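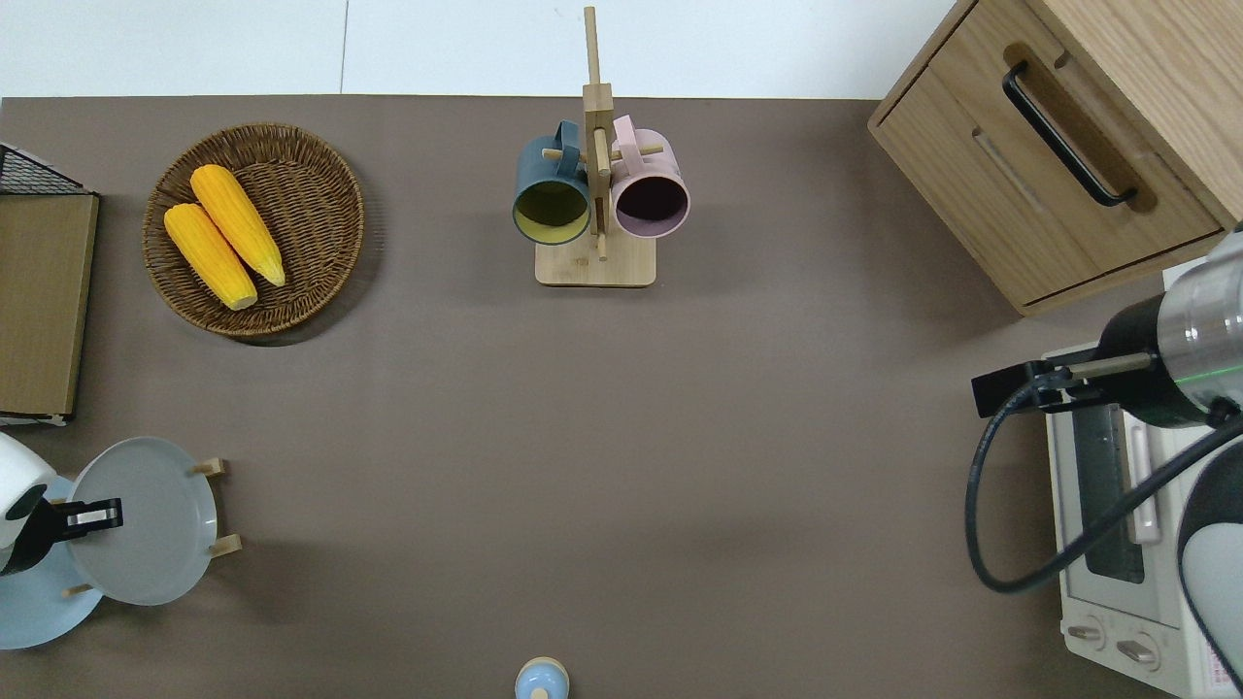
I've been hooked on felt bags since my gran's knitting one finally fell to bits, so when Feltier opened its workshop on Mesberg's high street I was in there by Saturday lunchtime (no willpower whatsoever). It's a one-woman business, two tables and a very noisy kettle, and she cuts and stitches every piece herself! She used to do office work at Drukum and made purses in the evenings until the orders got silly. Last year she sold 201 bags, all of them by hand, and the satchel with the leather buckle still has a waiting list of 56. I've put my name down for the moss green one. She's starting beginners' evenings in October, so bring your own scissors if you're fussy about scissors, like me. Tea's included, biscuits too if you're quick.

Feltier, Mesberg | Contact us | © Mesberg Makers' Newsletter | Back to top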